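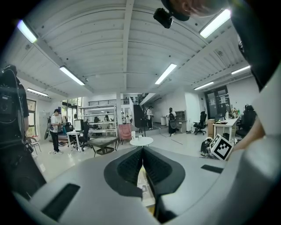
HOW-TO / GRIPPERS

Comparing two hand-held grippers without fooling yourself

By Solène Riviere
January

Every gripper is wonderful in the hands of the person who built it. So give it to someone else. I use Thịnh Cao, who has no loyalty to any of my hardware and says so.

1. Check the pads. Worn ones get swapped before you start.

2. Look at the marker cube from every angle you plan to work at. A thumb over one corner will cost you an afternoon of wobbly tracking.

3. Pick dull objects and put them on a mat that stays put. A book, a box and a pair of glasses will embarrass most fingers. 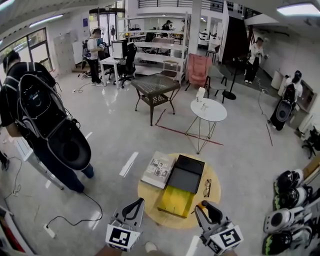
4. Do 33 picks per hand, then trade left for right and do them again. Skip the trade and you have measured Thịnh's good hand.

5. Log the drops as they happen. Memory is kind to expensive parts.

Glasses go last. Come in over the bridge, close slowly, and stop when the frame moves. Our first Jundau fingers managed 6 clean picks out of 33, and the book was worse. I still have the spreadsheet if Marcus wants to argue.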